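Tedero TG-2 Parallel Gripper: Review for Cloth Handling

Filed under: End effectors, Budgeting
Price as tested: $3000 for the gripper, $391 for the finger and cable kit

The TG-2 is an electric two-finger gripper sold through Wouters as a mid-price option for small arms. We bought one in April for textile work: picking cloths out of a container, separating them, laying them down. Most published reviews of grippers in this class use blocks, cans and machined parts. Cloth is a different load, and the things that matter when you are writing the purchase request are different too.

What you pay for

The base price covers the gripper body, one pair of hard fingers and a mounting plate for the common bolt pattern. It does not cover the cable to the wrist connector, the soft finger pads or the spare screws. Those come in the kit. Plan on buying the kit. The hard fingers alone will hold a cloth if the fold is thick, but a single layer slides out as soon as the arm speeds up.

Wouters quoted 11 days for delivery and met it. The Enditz gripper we priced against it was cheaper on paper, but the controller was a separate line and the total came out higher. If you compare quotes, ask each seller for the full cost with the controller, the cable and one set of spare fingers included. The first number on the page is of little use.

Setup

Mounting took one afternoon. The plate fit without an adapter. The cable is stiff and needs a generous loop at each joint — the manual shows a tighter route that we would not copy on an arm that rotates the wrist often. Configuration is done through a browser page served by the controller. It is plain and it works. Force is set in percent of maximum, with no conversion table to real units, so any figure you carry over from another gripper has to be found again by trial.

In use

Our standard test load is microfiber cleaning cloth in two colors, bunched in a bowl or left crumpled on the table. Microfiber grips itself, so a pick meant for one cloth often brings up two. This is a planning problem as much as a gripper problem, and no finger design we have tried removes it.
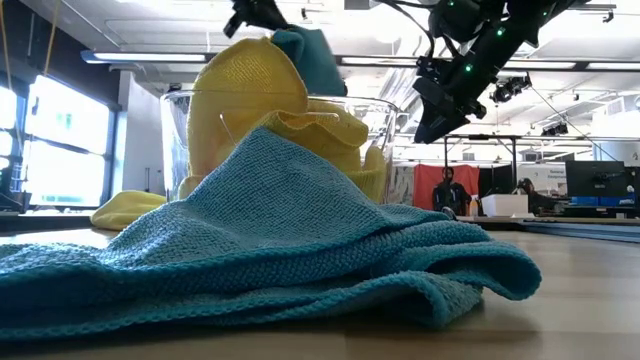

Yellow and turquoise cloths in the gripper above the glass bowl, with more cloth in the bowl and on the table.

With the soft pads on and force at 15 percent, the TG-2 holds a bunched cloth securely and lets go cleanly when opened. Higher settings give no better hold on this material and press the pads out of shape. The finger tips are slim enough to reach down inside a bowl, although the wrist housing behind them is bulky and limits how far you can tilt near a rim. Check this against your deepest container before ordering. A drawing of the housing is in the data sheet, and a cardboard copy is good enough for the check.

The weak point is sensing. The controller reports finger position and motor current. On thin cloth the current barely changes between a closed empty grip and a single layer, so the built-in "object held" flag cannot be trusted. We turned it off and use a camera check. If you do not already have cameras over the cell, that cost belongs in the same budget as the gripper.

Running costs

Pads are the main consumable. The Cera silicone pads fit the same finger slots and have lasted longer for us than the Tedero ones, at a slightly higher price per pair. Lint builds up on both and has to be wiped off, or the grip gets worse over a long session. There is no service contract at this price level. Repairs go back through Wouters, and a site that depends on one arm should budget for a second gripper or accept the downtime.

Good: complete controller in the base price, simple mounting, slim fingers, predictable release.

Bad: essential cable sold separately, force scale without units, unreliable holding flag on thin material, bulky housing.

Recommended for cloth and other soft loads, with the kit, if camera sensing is already in place. For rigid parts only, the soft pads can come off the order, but the cable still has to be on it.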